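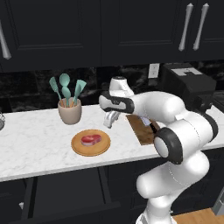 White marble counter with gray veining, and a wooden cutting board.

Fenley Court leasing update

The second building at Fenley Court opened its leasing office on September 2, 2026, and applications are now being taken for one- and two-bedroom apartments. The building has 41 units on four floors. Nine of them are set aside for residents of the first building who asked to transfer, and those households have already had a letter with their unit number and move date.

One-bedrooms run from 640 square feet. Two-bedrooms come in two layouts, one with the bedrooms side by side and one with a bedroom at each end. The split layout costs a little more and only exists on the Ekpo Street side. All units have a washer and dryer hookup, but the machines themselves are not included. Residents who would rather not buy can use the laundry room on the ground floor, next to the bike storage.

The application fee is $41 per adult and is not refundable. The holding deposit is $500, and it is credited to the first month's rent when the lease is signed. If the application is turned down, the deposit goes back to the applicant within ten business days. Leases are for 12 months. We had several questions about six-month terms and the answer for now is no, although Plalau Property Management will look at it again next June.

Parking is one space per unit in the rear lot. A second space can be rented month to month if any are left after everyone has moved in. Guest parking stays where it is, along the fence by Fikbridge Road, with the same overnight limit as before. Please don't use the loading bay, even for a few minutes. The moving trucks need it.

Pets: two per apartment, cats or dogs, with a monthly charge for each. Bring vaccination records to the signing.

Tours go out from Unit 403 in the first building while the lobby of the second is being painted. Olumide Aliyu handles tours and can usually fit in walk-ins before noon. Afternoons are by appointment. Yuto Wada is the person to see about transfers, including anyone who missed the first round and wants to be on the waiting list.

Current residents should also note that the gate code changes when the first new households arrive. The new code will be slipped under your door – it will not be sent by email or text. The mail room key stays the same.

The leasing office phone has not changed. Dial extension 2057 for tours, or leave a message with your name and the size of apartment you want.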